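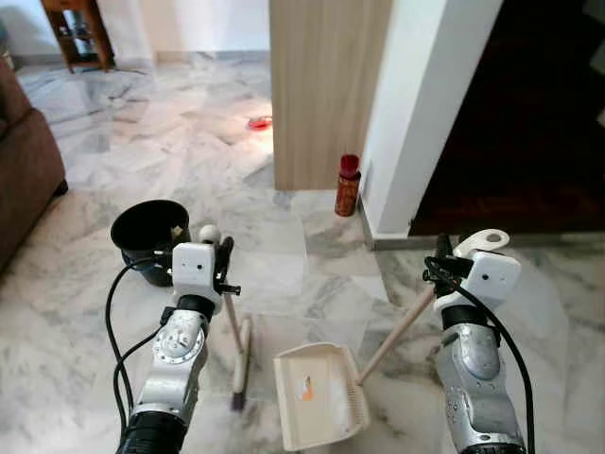

Die Schleusenwärter sähen noch immer aus wie Bademeister mit Dienstwaffe, schrieb Florian Barbier zu unserem letzten Zwischenstand, und ob das Absicht sei. War es nicht. Die Figurenblätter für Plollgate sind im Juli neu gezeichnet worden, jetzt mit Mänteln. Von den 70 bewilligten Konzeptblättern liegen 58 fertig vor, darunter die komplette Unterstadt und leider auch drei Fassungen derselben Treppe.

Timothée Deschamps hat die Farbpalette auf 30 Töne gekürzt und trauert seitdem um ein bestimmtes Ocker. Die Fraktion Madia bekommt ihr Wappen, sobald er und Hugo Perrin sich über die Anzahl der Schnäbel einig sind.
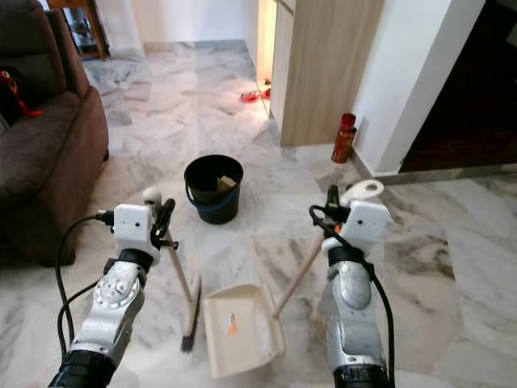 Bei den Innenräumen hängen wir hinterher. Der Ratssaal steht als Skizze, der Vorsaal besteht vorerst aus Perspektivlinien und gutem Willen. Für seinen Boden übernehmen wir die weiß-grauen Marmorfliesen vom Foto, dunkler abgetönt und mit mehr Rissen. Die restlichen Blätter kosten uns über drei Wochen. Die Abrechnung der Druckproben bei Schmieder reichen wir gesondert nach.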